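Sorting out the tool drawer

The third drawer down in the hall cabinet stopped closing sometime over the winter. I kept pushing it in with my knee and walking away. In April 2018 a screwdriver jammed against the top and I couldn't get the drawer open at all, so I had to take the back off the cabinet to reach it. After that I decided to empty it and go through everything on the table.

I should say that I'm not a handy person. I can hang a shelf and change a bike tire. Most of what I own came from my father-in-law, Takeshi Sasaki, who gave us a box of tools when we moved in. The rest I bought one piece at a time for one job each, at the Afolabi hardware store on the corner, and then lost, and then bought again.

I used the big wooden table because the floor hurts my knees. I wiped it down first and worked with the lamp on. The plan was to pick up one thing at a time, decide where it goes, and put it there before touching the next thing. I have tried dumping everything out in a heap before and it ends with me putting the heap back.

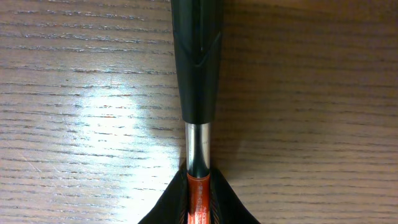

One thing on the table at a time.

Pens and things like pens were a bigger part of the drawer than I expected. I tried each one on the back of an envelope. If it made a line it went in the jar by the phone, and if it didn't it went in the trash. I'm keeping one good marker with the tools for writing on tape, and that one is not allowed to leave the drawer. My wife has agreed to this.

For the tools themselves I use plastic food containers with no lids. I looked at the proper drawer organizers, and the Onton ones look nice, but they come in fixed sizes and our drawer is 17 inches wide, which leaves a gap on one side that would fill up with screws in a week. Containers can be moved around. They are also easy to lift out and carry to wherever the job is. A clear one is best, as I can see what is in it without digging.

I sort by job and not by type. I know a lot of people put all the pliers together and all the screwdrivers together. That never worked for me, because when I'm fixing something I want the three things I need for it and I don't care about the other pliers.

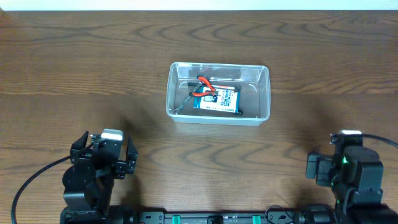
So anything to do with wires or batteries goes together in one container, including the pliers or cutters. Before this the cutters lived in the garage and the batteries lived in the kitchen, and I walked back and forth a lot. A battery pack doesn't really belong in with metal tools for the long term, so I'm going to get a small pouch for it. Until then I put a piece of tape over any bare ends. The charger stays on the shelf where the outlet is.

Picture hooks, wall plugs and the small level went in a second container. Bike things went in a third. The glue had all gone hard except for one tube, and I threw out the rest. I also found the instructions for the Flulow shower head, which we no longer have, and a key that doesn't fit anything in the house.

Wrenches took the longest. I had them in a cloth roll once, but the roll is gone and they had been sliding around loose at the back, under everything else.

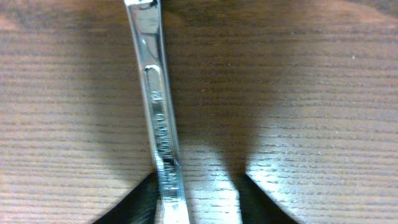 Page last changed: May 2018

With wrenches the size is the only thing I need to know, and it is stamped on the handle in letters that are hard to read on shiny metal. I tip them under the lamp until the number shows up. Then I lay them in order of size, metric on the left and inch sizes on the right. I had a couple of doubles, and the spares went to my neighbor.

A few people wrote to ask about the drawer liner. It's plain ribbed rubber from a roll, cut with kitchen scissors. It keeps the containers from sliding forward when the drawer is pulled open fast. I left a bit of space at the front for a tape measure and the marker.

The drawer closes now. I still have to put the last two screws into the back of the cabinet, and I can't find them.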